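Notes for the Wodgate storage talk, slot is 15 minutes, leave the last few for the room

Start with the claim. Kemholm says a two-level wire rack "doubles your space." Ask for hands: who believes it? Then wait.

Doubles what, exactly? The tabletop under the rack is the same size it was before. You gain a shelf and you lose easy reach into whatever sits below it. My old kitchen had 13 bins and racks in it at the worst point, and I still couldn't find the tape.

With a shelf overhead, you come at the lower level from the front or you clear the top first. Fine for two or three things you use daily. Less fine for the stuff that drifts to the back.
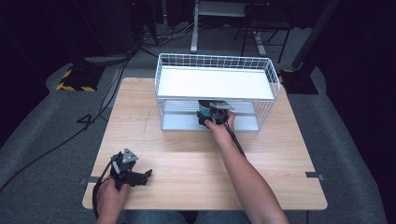 Moldovan wrote back after the October version of this talk that I was being unfair, that open wire sides at least let a person see what they own, and that a solid box is far worse. Fair point, partly. Seeing a thing and getting it out are separate problems – I'd like somebody to sell me an answer to the second.

Next, the Eken handout. It promises a place for more than 1,000 household items. Read the line out slowly. Why would I want that?

Then the test I do trust: put in only what you used this week, leave the upper shelf bare, and see if you miss anything. I doubt you will.

Skip the price slide if we're running late. Questions, then hand back the clicker to room 903.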